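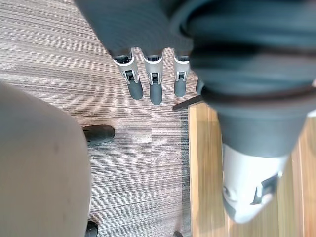
Equipment plan, second progress report
Prepared by Malathi Varma for the Culier program office
May 11, 2020

3 shares | 0 comments

This report covers spending and planning since our last update. The Clavport project remains inside its approved budget. We are asking for one change to the order of purchases, set out below.

Hands and wrists

The quote from Paulík for replacement fingertips came back lower than we had allowed for. We have ordered 200 of the rubber tips, which should carry us through the next stage of handling trials. Finger joints are dearer and have a lead time of 14 weeks, so we would like to place that order in May and push the second wrist bracket back to the following quarter. The total for the two lines does not change.

We also looked at leasing a complete spare hand. The monthly rate was fair, but the supplier wanted freight and insurance paid both ways, and we have dropped the idea for now.

Room and furniture

Trials are being planned for furnished rooms, with carpet, chairs and open shelving. The shoe shelf is budgeted as a trial fixture along with the soft white shoes. We have kept this line small. Power is the weaker point. One power strip on the floor serves the desk side of the room, and I have asked for a price on a second outlet and proper cable covers.
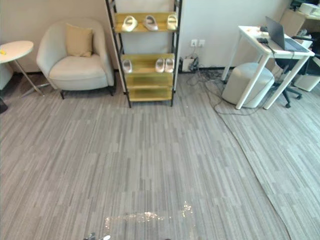 Trial room with the shoe shelf, armchair and desk. The two lower shelves are empty.

Software and support

The Onutside licence is up for renewal. They have offered the same rate if we commit to four seats. We are using three, and the fourth would go to the technician position if it is approved. I would like an answer on the position before we sign.

Requested from the program office

1. Approval to bring the finger joint order forward.
2. A decision on the technician position.
3. Confirmation that electrical work can be charged to the equipment line.

Quotes are in the shared folder. The next report will include the revised delivery schedule.

We use cookies to improve this site. Accept | Manage settings

Contact | Privacy | Back to top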